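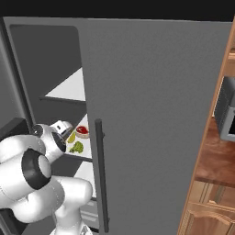
家用厨房仿真环境中机械臂取放作业的操作规程与记录规范
课程项目结题报告
二月 Zisturen 课题小组

一、项目背景

本项目在 Ilamico 仿真平台上进行,任务对象为厨房场景中的冰箱取放作业。小组接手时,平台上已有前一届留下的 715 条运行记录。这批记录的命名、起始位姿和终止条件各不相同,失败类别只有一部分填写,无法直接用于策略之间的对比。结题目标因此由“提高抓取成功率”改为“制定一套可执行的运行与记录规程”,控制策略本身不作改动。

规程起草时参照了实验室内部的 Flallstead 守则。该守则针对实体机械臂编写,其中急停、围栏和人员站位等条款在仿真中没有直接对应物,小组逐条判断后分为保留、改写、不适用三类。限速和接触力条款予以保留,理由是策略后续可能迁移到实体设备,仿真阶段若允许超限动作,迁移时须重新采集。

二、术语

开口平面:冰箱箱体前缘所在的竖直平面。
进入:腕部参考点越过开口平面。
保持区:开口平面外侧,腕部可停留等待的空间。
非目标物:同一搁板上除当次任务目标以外的全部物品。
有效运行:起始检查全部通过,且日志完整的运行。

三、运行前检查

3.1 门的开启角度不得小于 90 度。角度不足时不得以调整路径的方式继续,应重置场景。
3.2 左右两侧门的状态分别登记。只打开一侧时,关闭一侧的门板与把手均按障碍物处理,碰撞体不得关闭。
3.3 目标物与非目标物的初始位姿写入日志,精度保留到毫米。
3.4 随机种子在加载场景之前设定。加载之后再设定的,该次运行作废。
3.5 渲染视角至少有一个能看到搁板前缘。手部摄像视角不能替代。

四、进入箱体后的动作限制

4.1 腕部进入后,末端线速度上限为自由空间上限的 60%。
4.2 不允许臂杆与搁板前缘发生持续接触。瞬时接触须记录时间戳和接触连杆编号。
4.3 目标物靠近搁板前缘时,夹爪应从侧方接近。自内向外的推动会使物品跌落,且该类跌落在旧记录中常被误标为“抓取失败”。
4.4 肘部在箱体外侧的运动同样受限。臂杆伸入开口时,肘部与关闭一侧门把手之间的间距容易被忽略,规划器须对全部连杆做碰撞检查,不得只检查末端。
4.5 退出路径单独规划,不得默认沿进入路径返回。夹持物品后包络尺寸已改变。

图中机械臂伸入冰箱开口,夹爪一侧的下层搁板前缘处有一件红色圆形小物品,后方为关闭的右侧门及其竖直把手。4.3 与 4.4 两条约束的是同一类空间关系。 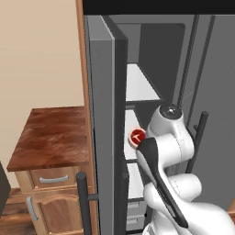 五、记录格式

每次运行生成一份主日志和一份事件表。主日志包含场景版本、策略版本、随机种子、起止时间步及终止原因。终止原因只能从固定列表中选择:完成、超时、碰撞、跌落、规划失败、人工中止。选择“人工中止”时备注栏必填。

失败运行不得删除。旧记录中有多段编号不连续,无法判断是未执行还是执行后被删,统计时只能整段剔除。

六、复核

小组用 Khumalo 复核表对新规程作了试用,表内共 22 个检查项。复核由未参与该次运行的组员完成,复核人只能查看日志与回放,不能询问操作人。争议最多的是 4.2 中“持续”与“瞬时”的界限。初稿未给出时间阈值,两名复核人对同一段回放给出了不同结论。终稿改为按连续仿真步数判定,步数阈值写入场景配置文件,随版本一并归档。

七、遗留问题

(1)仿真中门铰链的阻尼参数未经实测标定,3.1 只约束角度,未约束门在受碰后的回弹。
(2)易变形食品目前按刚体处理,夹持力条款对其意义有限。
(3)规程未覆盖抽屉类作业。冰箱底部抽屉的开合需要另行规定接触力方向。
(4)旧记录的重新标注尚未开始,字段映射表见附件。

读者评论

控制组旁听:4.1 的限速是按末端算的,肘部速度没有单独限制吗?冗余臂在末端很慢的时候肘部也可能很快。

课题小组 回复:目前没有,已记入下一版修订意见,准备按连杆分别设上限。

下一届接手的:附件里的字段映射表打不开,能不能重新传一份纯文本的。

路过:3.4 深有同感,我们组去年因为种子设晚了重跑了一整批。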